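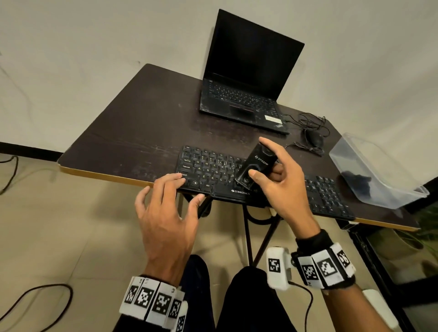 Dark brown table top with light edge band, in use with a laptop and wired mouse.

Enden Table Top Oil, Dark

Enden is a tinted maintenance oil for dark wooden tables, desks and counters. It puts colour back into light scratches and evens out a dull surface. It does not fill dents, and it will not hide a scratch you can catch with a fingernail. For those, use a Serkis wax stick first and oil over it the next day.

Sold in one size, 273 ml, in a tin with a screw cap. One tin covers roughly 6 square metres at one coat. Most table tops need a single coat once or twice a year.

How to use

Clear the table and wipe it down with a barely damp cloth. Leave it until fully dry. Shake the tin, pour a small amount on a lint-free cloth and work along the grain. Leave for 17 minutes, then wipe off everything that has not soaked in. Keep laptops, papers and table mats off the surface overnight.

If your table has a pale edge, mask it before you start. The tint takes quickly on light wood and is hard to get out again. Clear Enden can be used on the edge afterwards -- same oil, no pigment.

Suitable for: oiled, waxed and bare wood, dark stained beech, walnut, smoked oak.
Not suitable for: lacquered or varnished tops, melamine, outdoor furniture, chopping boards.

If you are not sure what finish you have, put a drop of the oil on the underside. If it is still sitting there after an hour, the surface is sealed and you need Dvorak Polish instead.

Safety

Cloths soaked in oil can catch fire by themselves. Lay them flat outdoors to dry or put them in a bucket of water before throwing them away. Keep out of reach of children.

Ordering

Order code 293. Dispatched from our Vustdale workshop. We cannot send oil by air, so please allow extra time for the islands. Unopened tins can be returned.

The old Dark Brown shade was replaced in November by Dark, which is slightly less red. If you have a half-finished table and need the old shade, write to Vinzenz Danzer at the workshop -- a few tins are left.

Page updated 19/04/2025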